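Last updated 08/10/2026. If you read an older copy of this file, please throw it away, the table of cartridge types was wrong in it.

# Endivum

Endivum is a collection of save files and memory card images from old game consoles, together with a small set of scripts for reading them. It is kept by Saqib Memon and Kiros Gebremichael. The collection started as a private folder in Levville and grew when other people began to send us their own dumps.

We do not distribute games. There is no ROM, no disc image and no BIOS in this repository, and pull requests which contain one are closed and the branch is deleted. What we keep is only the data that a player's console wrote by itself: battery saves, card images and high score blocks.

## What is inside

The collection has 600 save files. They are sorted first by the kind of storage, then by the region of the game.

```
endivum/
 battery/ saves from cartridges with a coin cell
 cards/ full memory card images
 scores/ high score blocks only
 scripts/ reading and checking tools
 notes/ text notes from the contributors
```

Every save has a small text file next to it with the same name. It uses these fields:

| Field | Meaning |
|---|---|
| `title` | Title as printed on the label, not translated |
| `region` | `jp`, `eu` or `us` |
| `storage` | `sram`, `eeprom`, `flash` or `card` |
| `reader` | The device used for the dump |
| `passes` | How many times the chip was read |
| `state` | `good`, `doubtful` or `bad` |
| `note` | Free text, can be empty |

The field `state` is set by hand. A save is `good` when all passes gave the same bytes and the game loads it on original hardware. It is `doubtful` when the passes agree but we had no console to test it on. At the moment 83 files are marked `doubtful`, and most of them are Japanese cartridges which neither of us owns. If you can test one of these, please write to us.

## How the saves were read

Older entries were made with the Pronard reader, newer ones with a Mekonnen board. The two devices do not give the same byte order for 16-bit chips. The script `normalise.py` turns Pronard dumps into the Mekonnen order, and all files in `battery/` were already passed through it. Files in `cards/` were never changed.

Each cartridge is cleaned, read 4 times, and the results are compared. When one pass is different, we clean the contacts again and start from zero. We do not take the majority result. In the beginning we did so, and Kiros found later that a dirty address line can give the same wrong answer three times.
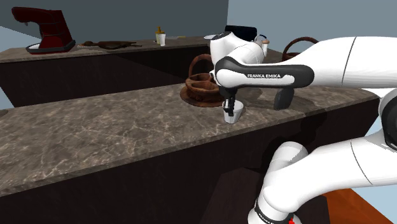

*Franka Emika arm with its gripper lowered into a small white cup (computer render).*

Coin cells are a separate problem. Many of the cells in these cartridges are older than the people who send them to us, and the save disappears in the moment when the cell is taken out. Read the chip first, then change the cell, then write the save back. Please do not try to solder a new cell while the old one is still connected unless you have done it before — a short circuit will empty the chip and may damage it.

## Using the scripts

You need Python 3. There are no other dependencies.

```
python scripts/check.py battery/
python scripts/show.py cards/eu/card_017.bin
python scripts/normalise.py input.sav output.sav
```

`check.py` goes through a folder and compares each save with its checksum. It prints only the files that fail, so an empty output is the good case.

`show.py` prints the directory of a memory card image: the names of the blocks, their sizes and the free space. Names in Japanese are decoded as Shift-JIS. If your terminal shows question marks, the problem is normally the font and the file is fine.

`normalise.py` never writes over its input. If you give the same name two times it stops with an error.

## Known problems

- In 9 card images the last block is damaged. The other blocks can be read, so we kept them with `state: doubtful`. They are listed in `notes/damaged_cards.txt`.
- Some games mix the save with the serial number of the console. Such a save will load in an emulator but will be refused by a different machine. We have no list of these games yet.
- Clone consoles often use a flash chip where the original had battery memory. A save from a clone can be longer than expected, with the rest filled by `FF`. Please do not cut it, send it as it is.
- Region `eu` covers all PAL machines, also the Australian ones. This was a poor decision in January and it is now too late to change it without breaking the paths.

## Personal data

Players type their own names into save files, and sometimes the names of their family. Before a file is added we look at the text in it. First names stay. If we find a full name or a telephone number, which has really happened with a fishing game, we ask the sender. Without an answer the file is not added.

If you recognise a save as yours and you want it removed, open an issue or send a mail, and it will be taken out of the next release. You do not have to give a reason.

## Contributing

Send one pull request for each cartridge or card. Fill in the text file completely, also the field `passes`. If you have only one pass, write `1` and set the state to `doubtful`.

Photographs of the circuit board are welcome when the chip markings can be read. Put them in a link in `note`, not in the repository, the download is already slow for people with a weak connection.

Questions about hardware go to Kiros, questions about the scripts go to Saqib. We both have other work, so an answer can take some weeks.

## Licence

The scripts are under the MIT licence. The text files are CC0. For the saves themselves we claim no rights, and we ask every sender to confirm that they agree with the publication.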